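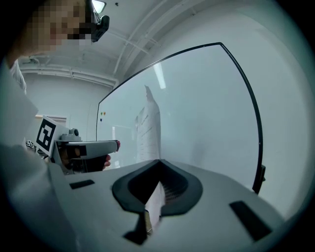 What's the quickest way to get a schedule everyone will read? Print it on one sheet and hang it on a whiteboard people walk past.

We've been doing this at Bellville since February and I love it! One page, one magnet, and the whole team knows who's on. A few things we've learned:

1. Keep it to a simple table with a short title. Ours fits 20 names.

2. Use a round magnet near the top – red shows up well against white paper – and park the spares in a corner of the board.

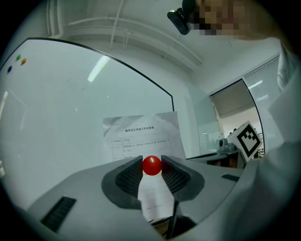 3. Post the new sheet 4 days ahead, so swaps get sorted early.

The rest of the board stays clear for notes, and I'd keep it that way.

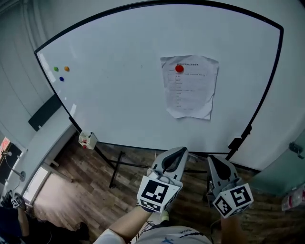
Movano is trying the same setup next, with seven people to start – can't wait to hear how they get on!

Filed under: Around the Office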